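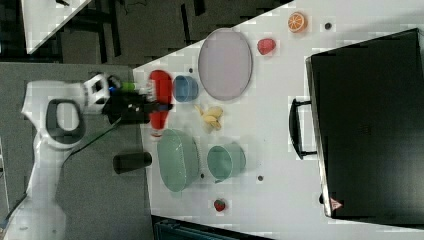

**Gripper lets go after a protective stop**

Our arm goes into a protective stop mid-pick, maybe one run in 10. When I clear it, the gripper opens by itself and drops whatever it has. Force limit is 300. Any way to keep it closed?

*Ezequiel Figueroa*

---

**Clive Rudd**

Check the startup script. Ours on the Stornen cell re-ran gripper activation after every stop, and activation does a full open and close. Skip it if the gripper is already active. Keep hands clear while you test - it moves as soon as you clear the fault.

---

**jundside_8**

Same here. Bad cable for me, swapped it, fine since January.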